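The Unclaimed Item
A story from the Clidivar collection

The Office of Unclaimed Property at Clalero was established to hold objects until their owners came for them, and for the greater part of its history it did so without incident. Its rules were few. An item was to be entered in the register, described in plain terms, kept for 400 days and then disposed of in a manner approved by the Director. No officer was to open an item alone. No officer was to form an opinion of the owner.

Item 1208 was received in April from the night ferry to Yorath. The entry, made by the Junior Registrar in a careful hand, reads in full: "One backpack, black. Two straps. Closed."

The Junior Registrar had been in post for 30 days and was still expected to ask before doing most things. She asked whether the backpack should be opened. The Senior Registrar replied that it should, in due course, when a second officer was free and the proper form could be found. The proper form could not be found. A request for a fresh supply was sent to the central stores at Jesa, and the stores acknowledged it.

In the meantime the backpack was placed on a shelf between a birdcage and a case of sample spoons. The Junior Registrar passed it each morning on her way to the kettle. She noted, though not in the register, that it had not been packed by a person in a hurry. The weight sat low and even. A hasty packer puts the shoes in last and the bag leans for ever afterwards.

By midsummer the Office had been told that it would share its building with two other departments, and that its shelves would be needed. Every item on them was to be examined again and either kept or released. The work was moved upstairs to the long room, where there were tables enough and good light, and where the staff of the other departments already had their desks. They were civil about it. They went on with their own business, and the officers of Unclaimed Property went on with theirs, and the items came up the stairs in the order of the register.

The backpack came up on the third morning. The Junior Registrar laid it flat and let the straps fall as they wished. The form had still not arrived from Jesa.

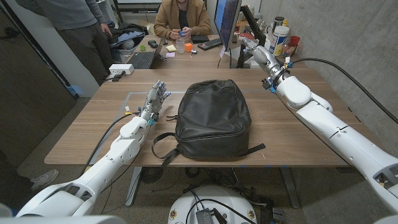
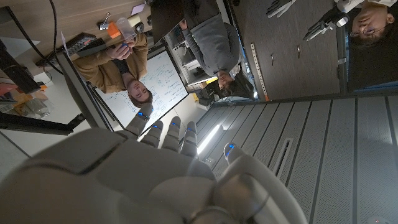

The long room during the re-examination. Item 1208 is on the table in the first view.

It was the custom to read the entry aloud before an item was touched. "One backpack, black," the Junior Registrar read. "Two straps. Closed." The Senior Registrar considered this and observed that it was a sound description, in that it remained true. He then said that, in the absence of the form, he was prepared to write the heading out by hand, and he did so, on the back of a ferry timetable, and signed it.

They opened the backpack together, as the rules required. The Junior Registrar drew the zip round its curve and the Senior Registrar recorded the contents as she named them. There was a folded blanket. There was a tin with nothing in it, very clean. There was a pair of walking socks, mended at the heel in a wool that almost matched. At the bottom, flat against the back, where it would have rested between the shoulders of the person carrying it, was an envelope addressed to the Office of Unclaimed Property, Clalero.

The Senior Registrar put down his pen. In more than 2000 entries, he said, he had not met with such a thing.

The rules were consulted. They provided for letters found in items and for letters sent to the Office, but they had not foreseen a letter that was both. It was decided that correspondence addressed to the Office should be answered by the Office, and that it could not be answered unread.

The letter was short. The writer explained that she had lost a good many things in her life and that the Office had returned four of them, each wrapped in brown paper and each with a note giving the date on which it had been found. She had no further journeys planned. She wished the Office to have her backpack, which was strong, and she had left it on the ferry because she did not know how else a person might give something to a department that was only permitted to receive what had been lost. She had given no name.

The Senior Registrar read it twice. He remarked that an item left on purpose was not, strictly, lost – and that the Office therefore had no power to hold it, nor any owner to whom it might be released.

"Then what am I to enter?" the Junior Registrar asked.

He looked for some time at the timetable with his own heading on it. Then he turned the register towards her and showed her the column at the far right of the page, which she had always taken for a margin. It was headed "Kept".

She wrote the date, 2024-09-05, and put the socks back first.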